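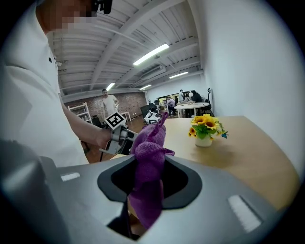 Figure 3. A purple cloth between two hand-held grippers, one held by a person in a white short-sleeved shirt.

4.2 Late replies

Of the 674 wedding invitations in the Risstead sample, 19 were answered after the wedding. Gallegos treats such replies as refusals, a kind reading. Ours is less kind: most senders wrote as if the date were still open, and two asked about parking. Apologies ran longer in the Trammont set - some 200 words, mostly on the weather. Length did not predict whether a gift followed. Senders who gave no excuse at all sent gifts slightly more often, and we leave that finding to the etiquette writers.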